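A Day Out at the Irkia Works Open Day, Utholm

2025-08-24

I have wanted to see inside the Irkia works ever since we moved to this side of the valley, and every year I have managed to miss the open day. One year it was a wedding, one year the car, and one year I simply wrote it on the wrong page of the calendar and turned up a week late to find a very kind man hosing down the loading dock. So when the notice went up at the library back in June I put my name down right then and there, before I had even checked my bag for my glasses.

For anybody who doesn't know the place, Irkia makes bathroom sinks, toilets and shower trays, and has done so in the same brick buildings by the river for longer than anyone I know has been alive. Pottery in Utholm is much older than that. There is a panel in the entrance hall that says potters were digging clay from the bank in 1509, and next to it a glass case with a squat brown jug from the parish collection, chipped at the lip and (to my eye) the prettiest thing in the whole building. I stood in front of it long enough that my group went on without me and I had to trot down the corridor to catch up.

They had us gather in the showroom first, where there was coffee in paper cups and a tray of almond buns from Ngubane, the bakery on the corner by the bus stop. I will come back to the buns. Our guide went over the rules, which were closed shoes, hair tied back, no touching the ware on the drying racks however tempting it looked, and stay inside the yellow lines. We were each given a paper badge with a colored dot on it, and mine was green, and green went first. 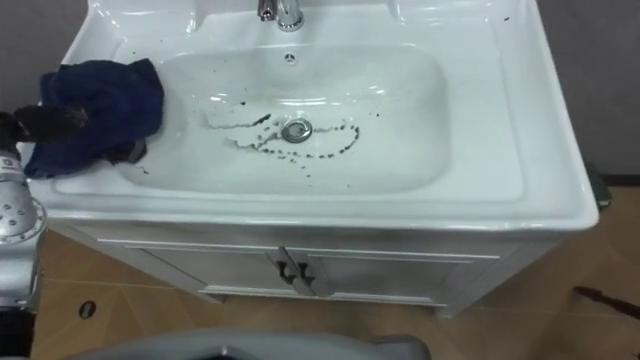

The clay end

You start where the clay starts, in a long low building that smells like a wet garden path. I had pictured people slapping big lumps about on benches, but the clay for this kind of work is mixed with water until it pours like heavy cream. They call it slip. It sits in tanks with slow paddles turning in them, and the sound is something between a washing machine and a cow drinking. One of the women in our group said she could fall asleep to it, and I thought, well, so could I!

From the tanks the slip goes by pipe to the casting hall, where it is poured into plaster molds. The plaster drinks the water out of the slip, and a skin of firm clay builds up against the walls of the mold. When the skin is thick enough, the slip left over is drained away, the mold is opened up, and there is your sink, gray and soft and looking a bit sorry for itself. Our guide let us press a thumb into a scrap piece, and it felt like cold cheddar.

What I had never thought about is the shrinking. A piece loses a good bit of its size between the mold and the box, so everything has to be made too big at the start, and made too big in the right way, so that the faucet hole ends up faucet-sized and the rim comes out flat. One of the casters, who had been there since leaving school, told us he can spot one that will warp by the way the light sits on it. I looked very hard at the row of pieces in front of him and they all seemed identical to me.

Then there is the finishing bench, where seams are shaved off and the edges sponged round. I could have stayed there all day. The sponging is done by hand with a motion like wiping a child's face, and the bench is kept so clean that it put my kitchen to shame. Every crumb matters at that stage, we were told, and a bit of dried clay left on the surface will come out of the kiln as a pimple under the glaze.

Glaze, and the long kiln

The glaze room you see through a window, on account of the dust. Two people in masks were working in booths, turning each piece on a stand and spraying it, and what goes on is chalky and dull and nothing at all like the shine you end up with. All the shine comes from the fire. The plain white is still what most people order, although our guide told us there was a time when half the order book was avocado and a sort of salmon pink. A few people in the group sighed, and I am afraid I was one of them. My grandmother had the salmon pink, the whole suite, with a fluffy cover on the lid, and I would give a lot to wash my hands in that bathroom again. 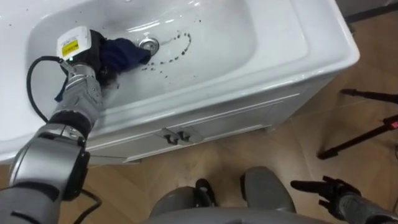
And speaking of old bathrooms, the next stop turned out to be the pattern store, which was not on the printed program at all. It is a loft over the packing room, up a steep stair with a rope for a handrail, and it holds the old master shapes going back decades. Corner basins for hotel rooms, a tiny round one for a railroad car, a great deep trough of a thing for a school art room. They are kept on open shelves with brown paper labels tied on with string. Some of the labels are in such beautiful handwriting that I took more interest in those than in the plaster, and I was not the only one.

The kiln itself is a tunnel. I had been expecting a big oven with a door, but the ware rides through very slowly on cars that run on rails, cool at one end, fiercely hot in the middle, and cool again by the time it comes out. The trip takes the better part of a day. There is a little spy hole with dark glass in it, and we took turns peering through at a white-orange glow with shapes in it. In a full week 2516 pieces go through, according to the board on the wall, and the fire is only let out for the summer shutdown. Lighting it again takes days, and I gather that everyone in the works is a bit short-tempered until it is done.

Coming out at the far end, each piece gets tapped with a small wooden mallet. A good one rings. A cracked one goes clack, and once you have heard the difference you can't stop hearing it. They let the children have a try, and there was a boy of maybe six who got every single one right and was so pleased with himself that he told the whole story again to the people in the blue group as they came past.

The ones that go clack are crushed up, and some of that goes back into the mix. The rest ends up under roads. I drove home on the bypass feeling rather differently about it.
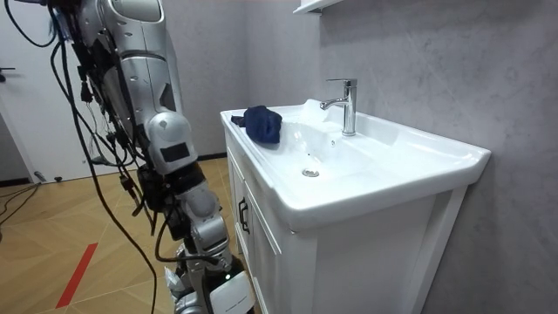
Maribel Stroud

The last part of the day was back in the showroom, where you could wander as you pleased and ask questions at the desk. The new range this year is called Plulleo, and there was quite a crowd at it, mostly people who are in the middle of doing up a bathroom and have that slightly glazed look (sorry) that comes from choosing too many things at once. I am not doing up a bathroom, but I do have opinions, so I joined in. My own feeling is that you want a good wide ledge beside the bowl. I have lived with a pedestal basin for years and there is never anywhere to set down your toothbrush glass, and I have broken more of those than I care to admit. The gentleman beside me was all for the pedestal, on the grounds that you can mop under it, and we had a very friendly argument that carried on as far as the parking lot.

If you are planning a visit next time, here is what I wish I had known. Put on layers, as the casting hall is kept warm and damp for the molds and then you walk straight across an open yard. There are a lot of stairs, and the pattern loft can't be reached any other way, although the staff were very good about bringing a few pieces down for those who stayed below. Parking is in the field behind the works, and it was muddy near the gate. There were around 300 of us over the day, I heard, and the morning groups had much the better of it. By the time I left, the line for the kiln went all the way back to the bicycle racks.

The 213 bus stops right outside if you would rather not drive, and it will also set you down at Ngubane's door, which brings me back to the almond buns. They were gone by the time the green group got back from the kiln. I asked at the bakery on my way home and they bake them only in the mornings, so I went in again the next day and bought a half dozen, meaning to take some over to my sister. She got two.

The seconds shop is open all year round, by the way, through the blue door to the left of the main gate. I came away with a soap dish that has a freckle in the glaze, and it is sitting by the kitchen window with my rings in it as I type.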